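Re: [enden-binders] Warped boards and what paste to use

On 2020-08-01, Benjie Dumlao wrote:

> Hello all,
>
> Fairly new to this so forgive me if it's been covered. I've made a few case bindings now, and every one of them has come out with the front cover curling up like a stale sandwich. The back is usually fine or a bit less bad. I'm using greyboard from the art shop, a cotton book cloth and PVA straight from the bottle. Somebody told me to switch to wheat paste, somebody else told me wheat paste would make it worse.
>
> Also, does anyone press their books overnight or is that overkill? I've only got a pile of cookery books to do it with.
>
> And is it worth buying the Pundeo press secondhand? There's one going for 40 pounds, not far from me.
>
> Benjie

Hi Benjie, and hello to everybody I haven't heard from since the spring,

The stale sandwich made me laugh out loud, I have a whole shelf of those. My sister got one for her birthday and very kindly keeps it under a lamp.

I'm going to ramble a bit because this is my favourite thing to be wrong about. Your covers are curling because something you've stuck to the board got wet, stretched, and then shrank back as it dried, and took the board along for the ride. That's really all warping is. When you cover the outside with cloth, the board pulls outwards. When you paste the endpaper down on the inside it pulls the other way. If the two pulls match you get a flat cover, and if they don't you get what you've got. So an outward curl usually means the inside isn't pulling hard enough, and the cure for that is more pull on the inside, so putting a heavier book on top won't get you very far.

If it's the front only, I'd look at how you're doing the two sides. I used to glue up my front board first, faff about with it for ages, and then whip through the back one in half the time. The front cloth had soaked up far more glue by the time I got it down. I was doing this for well over a year before Forough Mirzaei stood next to me at a workshop and asked why I was stroking it.
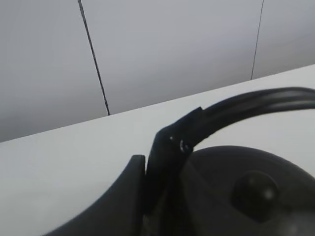

Anyway, grain. I know everybody bangs on about grain direction and I did ignore it for as long as I could, but it matters more than the glue. Board, cloth and endpapers should all run head to tail, parallel with the spine. Art shop greyboard is a pain because they cut it whichever way gets the most out of a sheet, so the grain can change from one piece to the next in the same packet! Bend it gently both ways with your hands flat. The way it gives more easily, the fold line you're making is the way the grain runs. With paper, if you can't feel it, tear a scrap. Or wet a small offcut and watch it roll up, the axis of the roll is your grain. I write it on the back of everything in pencil now, with a little arrow, as soon as I get it home.

The other thing with shop board is that it may have been standing upright in a rack by the door for months. Lay it flat for a few days before you cut it. Mine goes under the spare bed.

Now the paste question. Whoever told you wheat paste would make it worse was right in a way, it's a lot wetter than PVA so things stretch more. But whoever told you to switch was right too, because paste pulls harder as it dries, and if you use it on the *inside* it'll drag that outward curl back. Lots of people do PVA on the cloth and either paste or a mix for the endpapers. My mix is two parts PVA to two parts paste, in other words half and half, and I only write it out like that because I measure it with a tablespoon and would otherwise lose track. Houshang Daneshvar swears by hardly any PVA at all and his books are lovely, so what do I know. He's also much quicker than me.

If you're buying, the Jetora PVA is the one I go back to. It stays open long enough that I don't panic. Thin it very slightly with water if it drags on the brush, but only slightly, or you're back to stretching everything again. And brush from the middle out, past the edge, on to scrap paper, and then *bin the scrap paper*. I've closed a finished book on a gluey bit of newspaper more than once. The crossword is still in there.

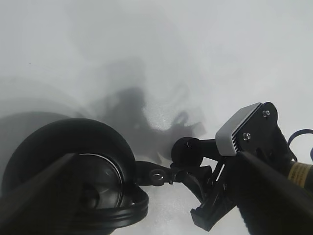
### Pressing

Overnight isn't overkill. Overnight is the least I'd do! I leave mine for four days if I can bear it, and change the blotters in between. The first change matters most, because that's when most of the damp is coming out, so do it after a couple of hours and then again before bed. If you leave the same soggy blotter in there the whole time the book just sits in its own wet and you might as well not have bothered.

What goes round the book:

- a sheet of baking parchment inside each cover, against the endpaper
- blotting paper or kitchen roll (the kind with no pattern, unless you want daisies embossed on your endpapers, ask me how I know)
- a smooth board top and bottom, bigger than the book
- weight, and plenty of it

Your cookery books are fine for weight as long as there's a proper flat board between them and your binding. A brick wrapped in an old pillowcase is better and costs nothing. Keep the whole lot away from the radiator and out of the sun. People try to hurry it up with heat and that's where you get those horrible ripples along the spine edge. 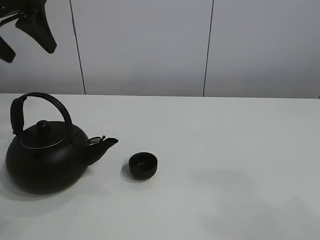

*Photo: Mwanaisha Nzioka*

On the Pundeo, I'm torn. I've used one and it's a decent little press, but check the platen is flat before you hand any money over. Take a steel ruler, put the edge on it and look for light underneath. Check the screw turns all the way down as well, since the older ones get a gritty bit halfway and people sell them on because of it. If it passes both then 40 quid is a good price and I'd go for it. If you're not sure you'll stick with binding, spend the money on Kikuchi paper and carry on with the bricks. I did my first lot with bricks and they're flatter than some I've done since.

As for the ones you've already made, you can sometimes rescue them. Lift a corner of the endpaper, and if it comes away without a fight, peel it back and line the board with a plain sheet of thin paper, grain running head to tail, pasted right out to the turn-ins. Press it, let it dry properly, and see where you are before you put a new endpaper on. If it doesn't want to lift, leave it be. You'll only tear the hinge and then you've got a curly book with a broken hinge.

Before I forget, Farzad Karimi asked me off-list whether we're doing the paper swap again. Yes please, I vote for September, and if it has to be by post then so be it. I've got a mountain of marbled offcuts that are too small for covers but would do nicely for labels or tiny notebooks. What I'd love in return is any plain cream laid, even odd sheets. If you're up for it, reply to the list and say what you've got and what you're after, and please put the grain direction on. I know, I know.

Benjie, do write back and say which way the grain runs on those boards. I've got a feeling about it. And send your measurements too if you've got them handy, as a big floppy cover with a thin board is a different kettle of fish, and somebody on here will know more about that than I do.

Right, my paste is going lumpy.

Love to all,
Maggie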